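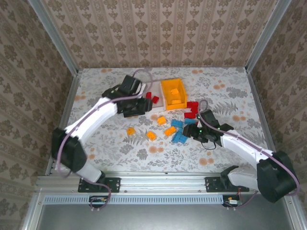 # Comparing two grippers on a two-arm table with toy bricks

This guide explains how to compare two grippers in a fair way when you have two arms on the same table. I wrote it after we had to choose between the Povier and the Ileck gripper, and our first comparison was so badly organised that we could not use any of the results. The second time we did it with more care, and the method below is what remained.

You need two arms of the same model, the two grippers, a tray, a set of toy bricks and one free afternoon. If you have only one arm you can still follow the steps, but you will change the gripper in the middle and you must repeat step 2 completely after the change.

## Why bricks

Toy bricks are cheap, they are all made to the same measure, and they are hard. A soft object forgives a bad grasp. A brick does not: if the fingers close at a wrong angle, it turns or it jumps away, and you see the fault at once. They also have studs on one side, so the same brick gives you easy grasps and difficult grasps depending on how it fell.

We use red, orange and blue bricks. The colour has no meaning for the gripper, but it has for the camera, and I come back to this later.

## Step 1. Fix the arms to the same rail

Both arms should be bolted to one rail, each on its own bracket plate. In our first attempt we had one arm on the frame and the other on a separate bench, and the bench moved a little each time the arm stopped quickly. We blamed the gripper for two days.

Tighten the plates, then push each arm by hand with the power off. If you feel play, find it now.

Let the cable follow the outside of the arm and leave a generous loop above the gripper. The loop must be long enough for the wrist to turn fully in both directions. Turn it by hand to check. A cable that is too short pulls on the wrist near the end of the movement, and this looks exactly like a weak motor in the data.

## Step 2. Calibrate both sides with the same brick

Put one brick flat on the cloth, studs up, in a place that both arms can reach. Move the left gripper over it, close slowly, and write down the finger opening at the moment of first contact. Open, move away, and do the same with the right gripper without touching the brick in between.

The two readings should agree to within the play of the fingers. With the Ileck, we had to set the zero point again after every power cycle. The Povier kept it. This is a small thing, but over a long day it matters to the person who must do it.

Do the calibration with the controller warm. We leave the Butby controller on for a while before we begin and take a coffee.

## Step 3. Choose the cloth and the walls

I recommend a cloth on the table. On a bare surface the bricks slide away when one finger touches before the other, and you measure mostly the friction of your table. On cloth they stay where they are, but the cloth can fold and be pinched together with the brick. You should pull it flat before each series and fasten the edges.

A pattern on the cloth and on the walls is useful if you also test the camera. On a plain white background every detection program looks excellent. Ours lost bricks against orange flowers, and I prefer to learn this in the laboratory than at the place of a customer.

## Step 4. Lay out the bricks

Do not put them in rows. Drop them from the height of your hand and leave them as they land, then correct only the ones which are out of reach. You want three situations present:

- loose bricks with free space on all sides
- bricks that lean on each other or lie one over another
- bricks close to the edge of the tray or the base board

The second situation is where the grippers differ most. With loose bricks we could hardly see a difference between the two products. With bricks that touch each other, the wide fingers of the Ileck pushed the neighbour away before they closed, while the Povier could enter in the gap.

Place the tray near the back centre, so that both arms can reach it from their own side. A shallow tray is better. With a deep one you test how well you planned the path, and this is another subject.

## Step 5. Run the series

One series is 73 grasps for each gripper. There is nothing magic in this number, it is what we could do before lunch. Run the arms one after the other at first. When both work well, you can run them together, but keep one arm outside the tray while the other one releases.

For every grasp, write one of these results:

1. **Clean** – the brick was lifted and released in the tray.
2. **Turned** – lifted, but it rotated between the fingers.
3. **Dropped** – lifted and lost on the way.
4. **Missed** – never lifted.
5. **Double** – two bricks came up together.

Please write "turned" separately, even if the brick arrives in the tray. For sorting it is the same as clean, but for assembly it is a failure, and you may not know yet which work the gripper will do next year.

After the series, exchange the grippers between the arms and run it again. I know that it is annoying to take everything off. My colleague Lucía Carretero insisted on this, and she was right: a part of what we had called the weakness of the Ileck stayed with the left arm when the gripper moved to the right one. It was a worn joint.

## Step 6. Look at the indicator lights and the log together

If your gripper has status lights, learn what they mean before you begin, and film them. In our case the log said "grasp confirmed" for several grasps where the fingers had closed on cloth. The force is similar, so the sensor cannot know. If you trust only the log, you will count them as clean.

We keep the log and the video in the same folder and give them the same number. The last recording was number 2536, so you can imagine that names like "test_new_final" did not take us very far.

## What we found

The Povier was better with touching bricks and with small gaps. The Ileck was faster to close and held the brick more firmly at high speed, with fewer "dropped" results. For "turned" they were almost equal after we changed the finger pads of both to the same rubber. I advise you to do this change also, otherwise you compare rubber.

We also tried a Mensah gripper for a short time in May. It was pleasant to mount but it arrived without the right cable, and we completed only 7 grasps before we had to send it back. I cannot give an opinion about it.

For our work, which is mostly picking from disordered heaps, we kept the Povier on both arms. If your parts arrive separated on a belt, I would look at the Ileck first.

## Common problems

**The brick jumps away when the fingers close.** The gripper is not centred. Repeat step 2, and reduce the closing speed for the last few millimetres.

**The arm stops with an overload message near the tray.** Check the cable loop first. After that, check whether a finger touches the side of the tray when it comes down.

**Results become worse during the day.** Clean the finger pads with a little alcohol and let them dry. Dust from the cloth collects on the rubber – more than I expected.

**Both arms want the same brick.** Divide the table with a line in the software and give each arm its own half. Leave the tray as a shared zone with a simple lock: whoever asks first goes in, and the other waits at its last safe point.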